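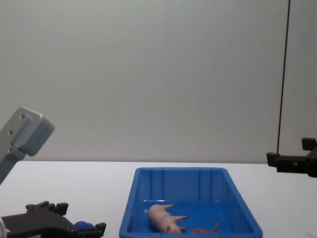
Issue 30, page 5

How to Patch and Paint a Wall So You Can Stop Looking at It

A good wall has one job, and it does it by going unnoticed. You have never walked into a friend's kitchen and complimented the stretch of plain white above the counter. You have, though, sat across from a badly filled nail hole for a whole dinner and been unable to follow the conversation. This page is for people who own the second kind of wall.

I learned most of what follows from Petrică Enache, who painted the stairwell of my old building on Maldonado Street and let me hold things. He had strong views on fillers and stronger ones on tenants. I have kept the parts about fillers.

What you need

A tub of lightweight filler for small holes
Setting-type joint compound for anything bigger than a coin
Self-adhesive mesh patch, if you have a doorknob-shaped problem
Two putty knives, one narrow and one wide
Sanding sponge, medium and fine
Primer
Wall paint, flat or matte
A short-nap roller, a tray, and an angled brush
A lamp you can carry
A drop cloth made of actual cloth

On that last item: plastic sheeting is cheaper, and you will skate across it holding a full roller. I've done this. The skirt of the radiator still remembers.

Step 1. Find out how bad it is

Wait until evening, turn off the ceiling light, and hold the lamp flat against the wall so the light rakes across it. Every bump, dent and former tenant's shelf will appear at once. It's a lot like reading old diaries. Put a light pencil mark next to each thing you mean to fix. Use pencil. Ballpoint will bleed through three coats of paint and greet you every morning.

Be strict with yourself at this stage. Anything you can only see with the lamp pressed to the wall, and that sits behind the couch, is between you and the couch.

Step 2. Clean it

Kitchens get a wipe with warm water and a little dish soap, then a second wipe with plain water. Other rooms can usually get by with a dry cloth, plus extra attention around light switches, where the household's hands have been writing their memoirs. Let it dry completely before you go near it with filler.

Step 3. Fill the small stuff

Pull the nails. Where the hole has a raised lip, press it in with the butt of the putty knife, or you'll spend an hour sanding a volcano. Push the filler in with the narrow knife held nearly upright, then scrape across with the knife held flatter. Leave it slightly proud of the wall. It shrinks as it dries, and filling a hole twice is how most of us learn this.

Small holes on my walls are dry in an hour in summer. In a damp spring I leave them overnight and pretend I planned it.

Step 4. Fill the big stuff

For a hole the mesh can cover, stick the patch on flat and spread a thin coat of compound over it with the wide knife, going a couple of inches past the edge on every side. Let that set. Then a second coat, wider than the first. Then a third, wider again. You're building a very low hill, so low that the eye gives up on it.

The common mistake is to do it all in one thick coat because there's a game on. Thick compound cracks, and then you have a patch with a hole in it.

Bulero, the setting compound sold at the hardware store near me, goes hard fast, so mix only what you can use before it turns. When it starts dragging under the knife, it's finished with you. Don't add water. Don't reason with it. Throw it in the trash (never down the sink, unless you'd also like to write the plumbing edition of this page). 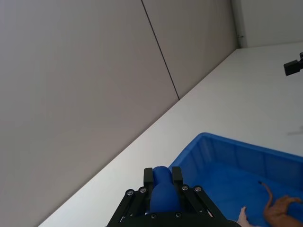
Corners deserve their own paragraph. Do one side, let it dry, and come back for the other. If you work both sides wet, the knife gouges the first while you smooth the second, and you can go on trading gouges until bedtime. There is a special tool shaped like a folded knife that claims to do both at once. Mine opens paint cans very nicely.

Step 5. Sand

Medium sponge first, then fine, with almost no pressure. Close your eyes and run your palm over the patch. Your hand is a far better judge than you are. If you can feel the edge, you will see it once it's painted.

Close the door to the room before you start. The dust is fine enough to reach the butter.

Step 6. Prime the patches

People skip this. Bare compound drinks paint at a different rate from the wall beside it, and the result is a dull spot exactly the shape of the repair you were trying to hide. One coat of primer over each patch, feathered out past the edge. I use Grusine because the can is small and I had half of it left.

Step 7. Paint

Cut in along the ceiling and corners with the angled brush, one wall at a time, and roll that wall while the brushed edge is still wet. Load the roller, roll off the extra in the tray, and work in overlapping strips from top to bottom. Finish each strip with one light pass in the same direction. Then leave it alone.

I mean it about leaving it alone. At the half-dry stage the wall will look terrible, and you'll want to go back in and touch one little place. Go and make a sandwich.

Put on the second coat when the can says you may. Two coats of a decent flat white will cover most sins. Tromby eggshell, which I was talked into one August, will cover them too, and then point them out to guests every afternoon when the sun comes round.

Cleaning up

Scrape the leftover paint from the tray back into the can, wash the brush in warm water until the water runs clear, and wrap the roller tightly in a plastic bag if you're painting again tomorrow. Write the room and the color name on the lid. You will not remember which white it was. There are more whites than there are people you know.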